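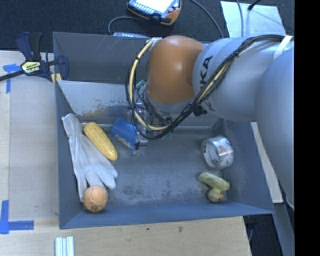 1/ Budgetplanung für die zweite Greifzelle am Standort Nastitz. Ich schreibe die Posten hier zusammen, weil die Rückfragen zur ersten Zelle fast alle das Drumherum betrafen. Der Arm selbst war im Antrag der kleinste Streitpunkt.

2/ Ausgangslage: Griff in die Kiste, gemischte Teile, Einzelentnahme. Kein sortenreiner Behälter, keine definierte Lage. Wer nur zylindrische Drehteile vereinzelt, kann ab hier deutlich billiger planen.

3/ Angebote liegen von Plelton und Tuominen vor. Plelton bietet Arm, Steuerung und Greifer als Paket. Tuominen liefert ohne Greifer, dafür mit getrennt ausgewiesener Inbetriebnahme. Vergleichbar wird das erst, wenn man beides auf Einzelpositionen herunterbricht. Dafür zwei Arbeitstage einplanen.

4/ Lieferzeit Arm: 20 Wochen bei Plelton, 27 bei Tuominen. Wer im Februar produzieren will, bestellt jetzt. Die Bedienerschulung hängt am Liefertermin und wird sonst gern vergessen.

5/ Leitungsführung. Im Angebot meist gar nicht enthalten oder als »Kleinmaterial« versteckt. Außen am Arm geführte Bündel mit Bändern sind für den Versuchsaufbau in Ordnung. Im Dreischichtbetrieb will ich ein Schlauchpaket mit Rückzug. Eigene Position, eigener Preis, Ersatzpaket gleich mitbestellen.

6/ Greifer: Finger sind Verschleißteile. Im Antrag stehen vier Satz pro Jahr. Der Einkauf wollte auf zwei kürzen. Kann man machen, dann steht die Zelle eben, bis der nächste Satz da ist.

7/ Testteile. Klingt nach Kleingeld, ist es auch, braucht aber trotzdem eine Kostenstelle. Tennisball, Arbeitshandschuh, Rolle Klebeband, Spielzeugente, Maiskolben: rund, weich, glänzend, unregelmäßig. Damit findet man Schwächen der Greifplanung früher als mit den eigenen Serienteilen.

8/ Kiste. Graue Metallwanne, schräge Wände. Kratzer und Flecken stören mich nicht, spiegelnde Flächen schon eher – je nach Kamera. Vor der Kamerabestellung also die echte Kiste zum Lieferanten schicken, keine Zeichnung und keine neue Kiste.

9/ Fixierung: Schraubzwinge und blaues Klebeband auf der Holzplatte reichen für die Machbarkeit. Für die Abnahme reichen sie nicht. Grundgestell mit Zentrierung kommt von Orkerico, Angebot steht noch aus. Ich rechne vorerst mit dem Preis der ersten Zelle plus Teuerung.

10/ Sicherheitstechnik separat ausschreiben. Scanner, Zaun, Risikobeurteilung. Beim ersten Mal war das im Paket und niemand konnte hinterher sagen, welcher Anteil wofür war.

11/ Reserve: über 20 Prozent auf alles außer Arm und Steuerung. Wurde beim letzten Mal gestrichen und dann als Nachtrag doch bezahlt.

12/ Offen sind noch Wartungsvertrag, Softwarelizenz (jährlich oder einmalig) und Stellfläche. Sobald Orkerico geliefert hat, hänge ich die Tabelle ohne Preise hier an.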